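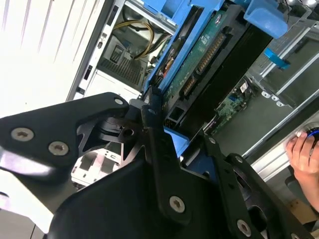
Blue plastic drive carrier, green circuit board, gold contacts.

The Inside of a Computer, and Other Places We Have Been Avoiding

Friday, May 20, 2022

Regular readers of the Grivalgate newsletter will know that the old desktop towers have been on the agenda for longer than several of our members. They came from the Engelbrecht office when it moved, they were put under the back stairs "for now", and for now went on for three years. Huiling Xue has finally lost patience with them. The stairs are to be clear by June, and every machine is to be opened up, sorted and either made useful or sent off in pieces.

I went along expecting to be bored and came home with opinions about screws.

The first thing to say is that a desktop computer has far more inside it than its behaviour would suggest. All those years of it taking a quarter of an hour to open a spreadsheet, and the thing was packed to the lid. There are cables going places on business of their own. There are metal rails. There is a power supply the size of a family loaf, with a label in print so small that it can only have been written for the satisfaction of the person writing it.

The hard disk is the part everyone asks about, that being where the holiday photographs and the angry letters live. In these towers it rides in a blue plastic caddy, and I must say I have come round to the caddy. Somebody once sat in a design meeting and argued that the bit you are meant to get hold of should be a different colour from the bits you should leave alone. I would like that person to look at my cooker.

Zlata Chornovol keeps the list. Each drive gets a line with its size and the number of the tower it belongs to, and it does not go anywhere until the line is filled in. This sounds fussy until you remember the Manden business, when a box of 88 assorted drives turned up with no labels at all and had to be gone through one by one over most of a winter. Zlata did most of the going through. She does not care to discuss it.
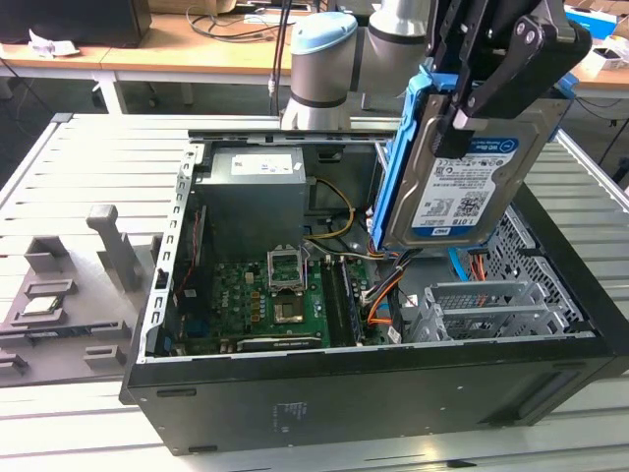 A 1.0TB WD Blue in its caddy, with the tower on its side and the processor socket open.

Laying the tower flat is the house rule, by the way. I had always worked on mine standing up, head in the side of it like a vet with a cow, and dropped things into it accordingly. On its side you can see the memory, the drive cage and the whole tangle of yellow, orange and black wiring — and when you drop a screw it at least stays where you can swear at it.

If you have a tower of your own at home and would like it looked over, bring it along to the Grenar room. Please leave the monitor, the printer and the carrier bag of mystery leads behind. We have leads. Put your name on the case before you hand it in, and tell Zlata if there is anything on the disk you want kept.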